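Home | Bench notes | Checklists | Loan kit | Contact

Pre-use and comparison checklist: hand-held grippers, soft goods bench
Kit under check: Kamska pair (left and right), Taseck pair (left and right)
Checked by: Yaqin Meng
Comments by: Yaqin Meng, with interruptions from Zhiqiang Yuan (marked ZY)
Date: 1/2/19

Marks used: OK, FIX (carry on, but mend it before the next run), STOP (put it down). Last January's form had a fourth mark, "OK-ish", which accounted for most of the form. It has been retired.

SECTION 1. BENCH AND FLOOR

1.1 Table steady, does not rock when leaned on. OK
Comment: Leaned on by both of us. ZY leans harder.

1.2 White board flat on the table, wiped down. OK
Comment: The front edge sticks out a little past the table. Fine for fabric. Would not rest a mug there, and there should be no mug.

1.3 Floor cables clear of feet and chair. FIX
Comment: I have now written "tidy floor cables" on three forms running, in increasingly large handwriting. There are loose plugs down there too. Either they belong to something or they don't.
ZY: They belong to something.

1.4 Rails either side of the table, nothing hung on them, bolts tight. OK

1.5 Chair height set so that forearms clear the board edge. OK
Comment: Set for me. ZY is to reset it for himself and then put it back, a two-part instruction that has so far been treated as one part.

SECTION 2. GRIPPERS, BEFORE PICKING ANYTHING UP

2.1 Jaws open and close fully, both hands, ten times. Kamska OK, Taseck OK
Comment: Taseck right squeaks on closing. It is not a fault according to the Cillitz loan sheet, where it appears under "character".

2.2 Jaw faces clean, no grit, no leftover tape. Kamska OK, Taseck FIX
Comment: There was tape. It has been there long enough to count as a part.

2.3 Pivots: no play side to side, rings seated in the links. Kamska OK, Taseck OK

2.4 Top mounts tight, cannot be twisted by hand. Kamska OK, Taseck OK after a quarter turn
Comment: Check both mounts, please, and not just the one nearest the screwdriver.

2.5 Cable has slack for the full reach of the arm and does not cross in front of the jaws. Kamska OK, Taseck FIX
Comment: The Taseck lead is 33 cm too short to reach the far corner of the board. You find this out with a small tug and a feeling of having been told off.

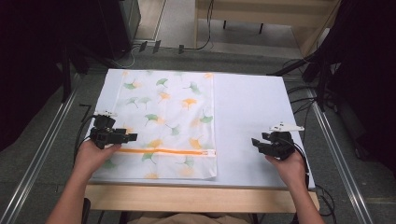 2.6 Bring the two grippers towards each other over the board until the tips nearly meet, then back out again. No knocking, no cable snagged. Kamska OK, Taseck OK
Comment: Do it slowly. The boxy bodies meet before you expect them to if you come in at an angle, and the noise makes everyone in the room look round.

2.7 Wrist comfort after five minutes of holding. Kamska OK, Taseck FIX
Comment: The Taseck pair are the heavier by 81 g each, which sounds like nothing on paper. My left wrist has asked to be noted as dissenting.
ZY: I didn't notice any difference.
Comment: ZY held them for one minute.

SECTION 3. FABRIC TRIAL

Test piece is the mesh laundry bag with the ginkgo leaves. Same bag for both pairs. Please stop swapping it for the tea towel because the tea towel is easier. We know the tea towel is easier.

3.1 Bag laid flat on the left half of the board, right half kept bare for the fold. OK

3.2 Zip fully closed, pull tucked out of reach of the jaws. OK
Comment: The orange strip is handy for lining things up by eye. It is also the one place where you will get a good grip by accident, so a lift from the zip does not count towards the score.

3.3 Single layer pinch. Kamska OK, Taseck STOP
Comment: Taseck took both layers every time I asked it for one. Mesh is see-through enough that you can watch yourself failing. The Kamska jaws come down flat and parallel and will pick up one layer if you start shallow and don't rush.

3.4 Pinch holds for a count of ten with no creep. Kamska OK, Taseck OK
Comment: A narrow pleat standing up between the jaws is what you want. If you have a fistful, let go and start again with less. 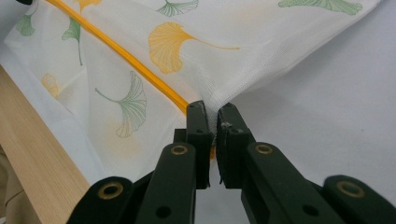 3.5 Release without the cloth following the jaw up. Kamska FIX, Taseck OK
Comment: A point to Taseck, in fairness. The Kamska right jaw likes to keep a thread for itself. Look for rough spots on the face with a fingertip and rub down if found.

3.6 Mesh checked for pulls and holes after each set. OK
Comment: No holes. One pull, age unknown.

3.7 Log files saved and named properly. FIX
Comment: The Du logger now holds 1,591 files, of which 400 are called "test". Rename yours. You know which they are.
ZY: I don't, that's the problem.

SECTION 4. SIGN-OFF

4.1 Kamska pair: cleared for soft goods, subject to 3.5.
4.2 Taseck pair: not cleared for thin fabric. Fine for towels, socks and anything else that doesn't mind.
4.3 Longer Taseck lead to be requested from Cillitz. ZY to write the email.
4.4 Floor cables (see 1.3): ZY.
4.5 Tape on Taseck jaw (see 2.2): me, once I find the scraper.

Next check before the bench is used again, on a fresh form. Don't photocopy this one with the ticks still on it.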